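Tater to Open Sorting Room in Former Donosau Offices in May

A shared workroom where people can bring small household items to be sorted, boxed and passed on will open in May on the ground floor of the former Donosau offices. The room is run by Tater, the neighborhood reuse group that has operated a weekly drop-off counter on Nekuma Street for the past four years.

The new space measures 600 square feet and replaces the back half of the Nekuma Street counter, which had become too small for the work. Drop-offs will still be accepted at the counter during the changeover. Items handed in there will be moved to the new room at the end of each day.

Tater signed a lease for 26 months with the building's owner. The rent is lower than the market rate for the street, the group said in a notice to members, and includes heat and water but not electricity. The lease can be extended once on the same terms.

The idea behind the room is simple. Many households have drawers and closets full of small things that are too good to throw out and too minor to sell: pens, hooks, craft supplies, spare buttons, toy parts, chargers, picture hangers. Thrift stores in the area have mostly stopped taking these items loose. Two of them told Tater last fall that they would accept small goods again if they came boxed by type and labeled.

Tater ran a trial over the winter to see if that could be done at a reasonable pace. During the trial the group packed and delivered 1714 boxes. Most went to the two thrift stores and to school art rooms. A smaller share went to Morikawa, a repair shop on the same block that uses spare parts and fasteners.

The boxes are open on top and small enough to hold in one hand. The group settled on that size after larger cartons proved hard to stack on store shelves and tended to be filled with a mix of things. Each box gets a paper label with the type of item and the month it was packed. Lids are added only when boxes are being moved by car.

Sorting at the new room will be done in open sessions of 90 minutes. Anyone over the age of 14 can sign up, and people do not need to have donated anything to take part. Tater asks that participants tie back long hair and leave food and drinks at the coat rack. Gloves are on hand for anyone who wants them.

Sessions are limited by table space. The building came with some of its office furniture, including desks and rolling chairs, and the owner agreed to leave it in place. Tater plans to keep the dark wood tables for sorting and to use the white desks for labels, tape and paperwork. Most sorting is done standing up, but chairs will be kept nearby for those who prefer to sit.

The floor has brown wood-look planks and needed no repairs. Wall shelves will go up before the opening along the side facing the courtyard. A new lock has been fitted on the street door, and the step outside now has a short ramp with a handrail. The restroom at the end of the hall is shared with the tenants upstairs.

The group is still looking for shelf brackets, a second hand truck and a label printer in working order. It does not need more office chairs.

There is no charge for dropping off items at either location. There is a limit of two shopping bags per household per visit, the same as at the counter now. Tater will not take batteries, medicines, light bulbs, knives, opened paint or glue, or anything with a strong smell. Clothing and books are also turned away, as both are handled by other groups in the neighborhood. A full list is posted in the window on Nekuma Street and will be put up at the new address before the opening.

People dropping off items are asked to empty them out of jars and tins first. Chargers and cords should be wound and held with a rubber band or a twist tie. Puzzles and board games are accepted only if complete, and the person handing them in should say so at the counter.
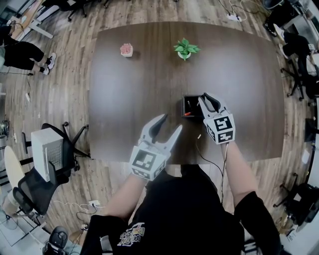

By the Neighborhood Desk
Local News | Reuse and Recycling

Decorations in the room have been kept to a minimum so that the table surface stays free for work. Small potted decorations stand at the far end of the dark table, among them a pink faux succulent in a square white pot. Small items go into a black open-top box near the middle.

Opening hours will be posted once the session schedule is set. Tater expects to hold sessions in the late afternoon at first and to add a morning session if enough people sign up. Drop-off will be possible whenever a session is under way. The counter on Nekuma Street closes at 6 p.m. and will keep those hours until the end of the summer, when the group will decide if it is still needed.

School classes and clubs can book the room outside the regular sessions. Groups of up to 30 can be accepted if they are split into two shifts. A booking form is available at the counter, and requests should be handed in at least three weeks ahead. Classes that take part may keep one box of art supplies for their own use.

Boxes that the stores and schools cannot use will be offered free of charge on a shelf by the street door. In the winter trial the slowest items to move were curtain rings, single keys and plastic cutlery. Tater has since stopped accepting keys and cutlery. Curtain rings are still welcome.

Street parking near the Donosau building is limited to one hour. Drivers with heavy bags can stop in the loading bay on the courtyard side, which is reached through the gate next to Morikawa. The gate is open during sessions and locked at other times.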